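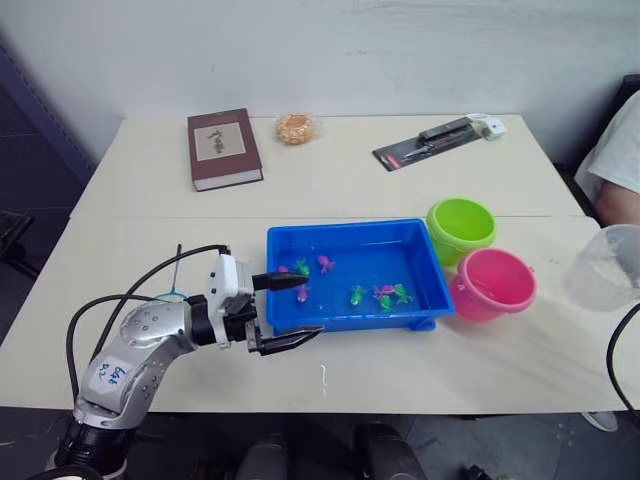
**Figure 3.** Fish-scooping setup at the start of a trial. The toy fish float in a shallow tray of water, and the two buckets stand to the right of it.

### 4.2 Target selection on moving water

The planner of Zademis was first written for rigid objects on a dry table, and it assumes that a target stays where it was last seen. For floating toys this assumption does not hold. When a finger touches the water, the fish drift, and two fish which were apart can come together before the arm has finished its approach.

We therefore split the control software into two loops. The slow loop runs the segmentation network at 3 Hz and gives each fish an identity. The fast loop runs at 20 Hz and only tracks the center of the selected fish, with a constant-velocity model. If the tracked center moves more than 2 cm from the planned contact point, the approach is stopped above the water and a new target is requested.

Fish of the same color in one cluster, as in the group at the center-right of the tray in Figure 3, remain the most difficult case. The tracker of Jundis (Nugroho and Hartono) exchanges identities in such groups. We added a cost term for body orientation, which reduced the exchanges in our logs but did not remove them. Reflections on the water surface also produce false masks, and we reject a mask if it is present for only one slow cycle.

All parameters were tuned on 195 recorded approaches and then kept fixed for the experiments in Section 5.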